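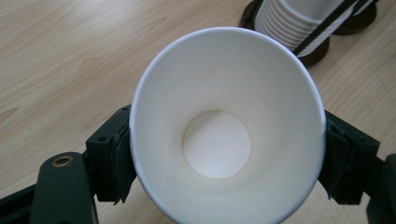

The paper cup has kept its place in the Trostmont break room through two remodels. Staff on the second floor go through 129 a day, and the supply closet held 3,857 at the last count in November.

Most come from Gromside, a small supplier that ships them in plain white sleeves. The rolled rim matters most to the people who drink from them. It stiffens the mouth of the cup and keeps the edge smooth against the lip.

Storage is simpler. A wire stand keeps the cups upside down, so dust stays out – and a tall stack takes up little of the table.

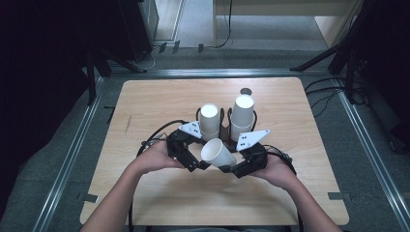

White paper cups and a dark brown stand with wire holders, on a light wooden tabletop.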